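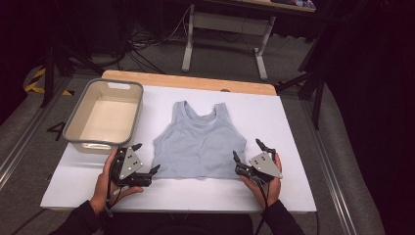
Light blue top on the board, one gripper at each bottom corner.

gostadside_jo
Sorry for the long post, I've been saving this up! We've been folding clothes with two sets of hand-held grippers, the Drevora pair and the older Motport pair, and I'd love to hear what other people think. I did 97 folds with each. The Drevoras are kinder on my wrists and I like how the fingers close, but on thin tops I keep picking up two layers when I only want one. Knits are another story - you can take a good fat pleat and it stays put while you move the other hand.

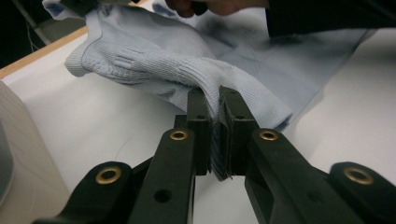
I've also been going back and forth on jaw pads. Softer ones help with slippery fabric, but they wear out so fast that I'm not sure I'd bother again.

Naveen Kanaujia
Lovely write-up, thank you. I have to disagree on the pads, though. Mine lasted 3000 closes before I swapped them, and that was mostly denim. Are you squeezing all the way every time? I used to, and it chewed them right up.

gostadside_jo
Guilty, I squeeze like I'm wringing out a mop. Will try easing off.

Pui-shan Lui
I'd still take the Motports for thin stuff. The tips are narrower and you can slide one under a hem without dragging the whole shirt along. They do get tiring after an hour or so, I'll give you that.

Naveen Kanaujia
Narrower, sure, but mine had play in the pivots by October and the two sides never lined up again. Did you ever tighten yours?

Pui-shan Lui
Twice, with a tiny drop of thread lock. Happy to write up how I did it if anybody wants it.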